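Granbridge Support Desk
Ticket: Notov scheduler skips jobs after restart
Status: Closed
Product: Notov Desktop
Opened by: Marisol Gallagher
Handled by: Werkitz second line

Original report

We run Notov on one office machine to print the delivery sheets every morning. Since the August update it has been skipping jobs. The machine restarts itself at 05:30, Notov opens on its own, and the schedule shows all the jobs as "Waiting". The first job at 06:00 should print the sheets for the north round. It stays on "Waiting" and then at 06:15 changes to "Missed". The later jobs run as normal.

If I close Notov and open it again by hand before 06:00, everything prints. I can't be in at that time every day, so I need it to work without me.

What I have tried so far:
Restarted the printer.
Deleted the north round job and made it again from scratch.
Moved the job to 06:10. It was still missed.
Moved the job to 07:00. It printed.
Turned the power saving settings off.

There is no error message on the screen. The log file is attached.

Reply from Werkitz

Thank you for the log. The schedule service starts at 05:32 and reports that it has loaded the job list. After that there is a line reading "store busy, retry in 20" which repeats until 06:41. While the store is busy the service can't mark a job as started, so the job is passed over. That matches what you see with the 07:00 job.

Something is holding the job store open after the restart. Could you please tell us:
Which version is shown under Help, then Version.
Where the job store is kept. You will find the path under Settings, Storage.
Whether any backup or sync program runs early in the morning.

Reply from Marisol Gallagher

The version is 2.177. The job store is in the shared folder on the Granbridge drive, where it has been since we first set it up. We do have a backup program, Nambiar, but as far as I know it runs at midnight and is finished long before the restart. I will check with the person who looks after it.

I also noticed that when I go into Notov in the morning there are two entries for the schedule service in the task list. One has my user name next to it and the other says System. I don't know if it was like that before the update. 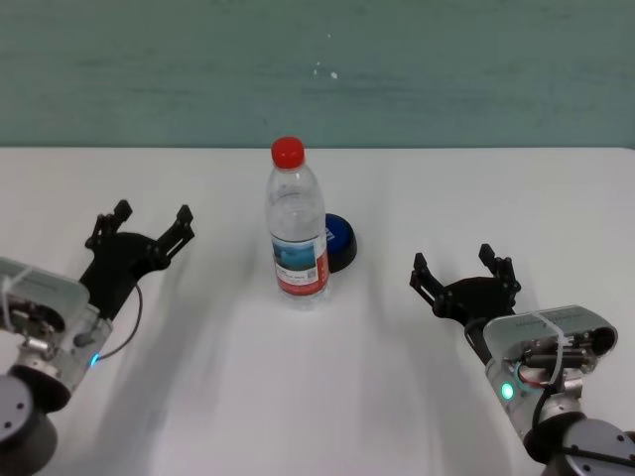
Gallagher wrote again later in the morning to say that Nambiar did start at midnight, but that it was set to run a second pass after any restart. She had not been told about the second pass and it wasn't on the sheet the office kept by the server. She asked whether she should turn it off or leave it alone until we had looked at the two service entries.

Reply from Werkitz

Please leave the backup as it is for now. We would like to change one thing at a time, and the two entries need sorting out first.

The update moved the schedule service from the user account to the System account. On most machines the old entry is removed during the update. On yours it seems to have been left behind, so both start up after a restart and both try to open the job store. To remove the old one:

1. Close Notov completely, including the icon by the clock.
2. Open the Services window as an administrator.
3. Find "Notov Schedule (user)". Stop it and set its start type to Disabled.
4. Leave "Notov Schedule" as it is. It should say Automatic.
5. Go to the job store folder and delete the file called store.lock, if it is there. Do not delete store.dat, which holds all your jobs.
6. Restart the machine.

After the restart, open the log and look for the line "store opened". Please send us the new log the next morning whether or not the sheets print.

Reply from Marisol Gallagher

Done as above. The user entry was there and is now disabled. There was a store.lock file and I deleted it.

This morning the 06:00 job was still missed, but the 06:30 one printed, which it never did before. New log attached. There is only one schedule service in the task list now.

Reply from Werkitz

The new log is better. The conflict between the two services has gone, but the store is still reported busy from 05:33 until 06:18. The process named on those lines is the Nambiar agent, so this is the second pass you found.

You have two ways round it.

Option A: exclude the job store folder from the pass after restart. It will still be copied at midnight. In Nambiar this is set per folder, so whoever manages your backup will need to do it.

Option B: move the job store off the shared drive and on to the local disk. In Notov go to Settings, Storage, Move, and choose a local folder. Notov copies the jobs over and keeps the old file with the ending .old. If you do this, add the new folder to your midnight backup or your schedule won't be backed up at all.

We suggest option B if only one machine uses the schedule. If other machines read the same job list, choose option A.

Reply from Marisol Gallagher

Two machines read it. The second one is in the loading bay and only shows the list, it doesn't print anything, but they do look at it. So option A.

The exclusion was put in yesterday afternoon. I restarted the machine by hand at 16:10 as a test, with a dummy job set for 16:20, and it printed.

One more question. The job that was missed is still shown in red in the history, along with all the earlier ones. Can these be cleared without losing the jobs themselves?

Reply from Werkitz

Yes. Right-click any red line in the history and choose "Clear missed". This only removes the history lines. The jobs and their times are not touched. The loading bay machine will update the next time it refreshes, or press F5 there.

Please keep the ticket open for a few mornings and let us know.

Reply from Marisol Gallagher

North round has printed at 06:00 every morning this week. History cleared on both machines. The loading bay one needed F5 and then closing and opening again before the red lines went.

Happy for this to be closed.

Closing note

Cause: leftover user service after update, plus backup agent holding the job store open after restart.
Fix: user service disabled, store.lock removed, job store folder excluded from the Nambiar pass after restart.
Passed to development: installer should remove the user service when the job store is on a network path. Display machines do not always drop cleared history lines on refresh.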